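Home | Kitchen | Storage | Garden | Reviews

Lorkura Low Wicker Basket: Two Months on Our Table

Posted 2019-12-22 by Vitalii Hrytsenko
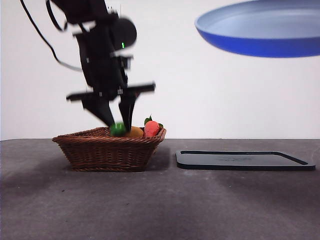
How it has held up

I bought this one in October, after our old glass bowl finally met the floor, and I have to say I've grown very fond of it! It's a low rectangle in brown weave with a thick braided rim that flares out a little, so you can get your fingers under it and carry the lot over to the counter without tipping a pear down your sleeve.

The weave is nice and tight. I had one stray end poke up near a corner in the first week (snipped it with nail scissors, no trouble since), and the base still sits flat. Crumbs do get into the braid, and my wife goes after them with a dry pastry brush, which works better than anything I tried.

My one grumble is the depth. Pile it high and the top orange will go for a walk, so we keep to a single layer and shop a bit more often. I'd still give it 4 out of 5, and I may well get a second for the bread.

Recent reviews
Cerkero Bread Box
Romaniuk Paring Knife
Dustoreo Counter Brush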